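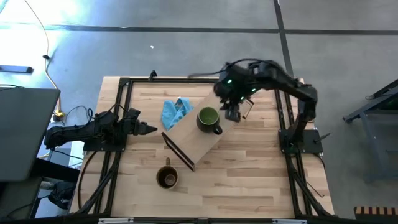

Igor Lukáč wrote that a mug rack is a waste of a shelf and that two good mugs by the kettle will do anyone. I've been thinking about it all week and I'm nearly won over!

Search this list
Search
Home Archive Threads Members Log in

Re: [mugs-and-boards] How many is enough?
5/11/26

Hello all,

Igor's full message is quoted further down for those who missed it. I started with 40 mugs (yes, really) and I've got the cupboard down to the ones I reach for. The two I'd keep if the rest went tomorrow are the green one, which is darker outside than in, and the brown one with the glossy tan rim. The green is my coffee mug. The brown is for tea, and for soup when I'm feeling lazy.

What I hadn't expected is how much I'd enjoy having a light wooden board to go with them. Mug, slice of toast, cloth, and off to the window seat with the whole lot! Mine needed a bit of love, so I gave it a going over with the Devia oil that Lenuța recommended back in December. The 500 ml bottle will last me for ever, so if anyone near Lelten wants a jam jar of it, shout. Thin coat, leave it overnight, wipe off whatever hasn't soaked in. Lovely stuff, smells of oranges.

Cloths next. I've gone over to light blue for everything to do with drinks, and the old checked ones are for floors. It sounds fussy, but I haven't dried a cup with a floor cloth since, so there we are.

Does anybody know if the Farías pottery still sells seconds? I'd love one more brown mug in case mine meets the tiles.

> From: Igor Lukáč
> Subject: How many is enough?
>
> I gave away a whole boxful last weekend and
> I don't miss one of them. A mug rack is a waste
> of a shelf. Two good mugs by the kettle will do
> anyone, and if guests come they can have a glass.
> What do the rest of you keep?

Guests can have a glass, Igor?! For tea? We need to talk about that part.

All the best,
Trudy

Contact the list owner | © Trestora Lists | Back to top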